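Ticket: Hall bath fan runs on after switch-off, light flickers
Opened by: Nafula Mbwambo
Assigned to: Wenceslao Camacho
Building: Rirthorpe, second floor
Status: Closed

Reported problem

The exhaust fan in the hall bath keeps running long after the wall switch is turned off. When it does stop, the light dips for a moment. The tenant says it started after the Clirkix timer switch was put in. Breaker has not tripped.

Oct 3, 2019 – first visit

Timer was set to the longest delay. Moved it to the shortest and ran the fan. Fan still did not stop when the delay ran out. Pulled the cover plate and checked the wiring against the sheet in the box. Line and load were on the right terminals. Neutral was under a wire nut with two others and one of them pulled out with a light tug. Remade the splice with a new nut. Light no longer dips.

Fan run-on not fixed. Left it on the shortest delay and asked the tenant to note how long it runs.
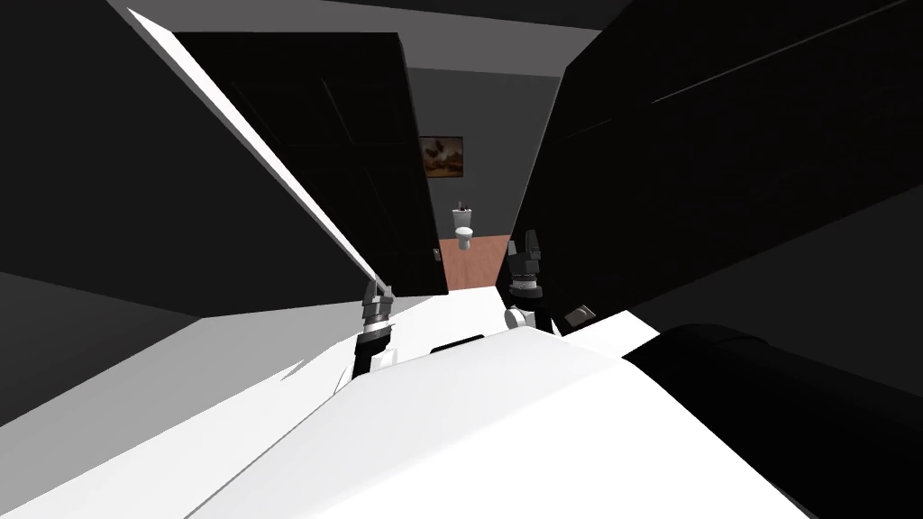 Bathroom at the end of the passage, light on.

Second visit

Tenant's notes show the fan running through most of the night on 2 of the days. On the other days it shut off as it should. That pointed away from the timer and toward something else calling for the fan.

Took the grille down. The housing has a humidity sensor built in, which was not on the work order. It was set at the low end of the dial, so damp air alone was enough to keep the fan going. Meter on the shelf read 93 percent after a shower with the door closed. Turned the sensor dial to the middle and cleaned the lint off it with a dry brush.

Dennis Kirui asked if the duct could be part of it. Checked at the outside wall – the flap was stuck partly shut with old paint. Freed it. Air flow at the grille is better, tested with a sheet of toilet paper.

Follow-up, November

Tenant reports normal shut-off since the second visit. No flicker. Sensor setting written on tape inside the grille for whoever is up there next. Closing.

Parts used: one wire nut. No charge for the timer.

12 shares | 3 comments

Kwaku Wumbei
Same thing with the Lastance fan at my mother's place. Sensor was hidden behind the grille and the manual only mentions it on the back page.

Sherif Alaoui
Did you kill the breaker before pulling the plate? Not in the log.

Wenceslao Camacho
Yes, off and tested dead on both visits. Should have written it down.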